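Pesonen Community Pantry
Progress report to the Piltura Fund, second period
Prepared by Lamisi Eshun, pantry coordinator

Summary

The pantry has opened on every planned session since the last report. Shelving is complete in the main store, the intake procedure has been rewritten, and the snack and small tins shelf asked for by members is now running. Spending is within budget. Two items are behind: the second fridge and the printed recipe cards. Both are covered further down.

Premises

We are still in the ground floor unit on the Asska estate. The landlord replaced the back door in January and the draught in the store has gone. The floor by the sink has been patched, though the patch is a different height from the rest and a trolley catches on it. We have asked for it to be levelled. The lease runs to the end of the grant period and there has been no talk of a rent rise.

Shelving was supplied by Stemico and put up over two mornings. It holds more than the old units and the lower shelves can be lifted out for cleaning. One upright arrived bent and was replaced free of charge. The old units went to the school next door for their PE cupboard.

Use of the pantry

Members took home 2622 bags of shopping in this period. The figure for the previous period was not recorded in the same way, so I have not put the two side by side. From now on we will count bags at the door and use that number each time.

There are 90 households on the register. The waiting list was closed for a short while when the store was being fitted out and opened again afterwards. Most new members hear of us from the health centre or from neighbours. Evening sessions are busier than morning ones, and we have moved one delivery so that the shelves are full before people arrive at 5.30.

Intake and sorting

The old way of sorting was slow. Donations were tipped into crates by the door and gone through whenever there was a spare half hour, which meant that short-dated food was sometimes found too late. Everything is now checked on the day it comes in. The order of work is dates first, then damage, then weight, then shelf.

Tins with a dent on the seam or the rim are thrown away. Tins with a shallow dent on the side are kept and put at the front. Packets that have been opened or taped up are not accepted. We had some bad feeling over this from one regular donor, and the rule is now printed on the collection boxes so that people know before they give.

The weight of food received was 2870 kg. Tinned vegetables, pasta and breakfast cereal made up most of it. We are short of cooking oil, tinned fish and anything suitable for packed lunches. Appeals for oil have gone in the newsletter twice with a poor response, and we now buy it in from the grant under the heading agreed with you.

Snack and small tins shelf

This was the main request in the members' survey. People living alone told us that the large tins were wasted on them, and parents asked for something that could go in a school bag. We set aside one bay for small tins, crisps and similar items. Members may choose up to 6 items from it on each visit, outside their normal allowance.

Stock for the bay is stood on the dark table and looked over before it goes out. Bags of crisps and chips are laid flat, as they split if they are pushed in upright behind tins.

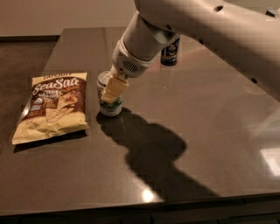 Dinah wrote on her feedback form that the small tins had made the biggest difference to her, and that she no longer threw half of one away, but she asked whether the crisps could be kept on a higher shelf as her grandson goes straight for them. We have moved them up by one shelf. Another member wanted more tins with ring pulls, as she finds an opener hard to manage. We cannot choose what is donated, but we have added ring pulls to the buying list.

The shelf costs more to stock than we planned. Small tins are dearer by weight than large ones and few are given. I would like to move the underspend on printing across to cover this until the end of the grant, and would be glad of your agreement in writing.

Items behind schedule

Second fridge. The model we chose was withdrawn and the next one up was too wide for the alcove. A narrower one has been found and the order is ready to go in. Chilled food is still being turned away on busy days.

Recipe cards. The recipes have been tested and typed up. The printer's first proof had the oven temperatures missing and was sent back. We expect the corrected proof shortly and will put copies out at the door.

Staffing and training

Both part-time posts are filled. Food hygiene training has been done by everyone who handles stock, and certificates are in the folder in the office. One of the drivers has left and the Asska collection is being shared out until the place is filled.

Next period

Order and fit the second fridge. Print the recipe cards. Have the floor by the sink levelled. Repeat the members' survey with the same questions, adding one about opening hours. Review the limit on the snack and small tins shelf once the new stock costs are known.

The budget sheet and the survey results are attached separately.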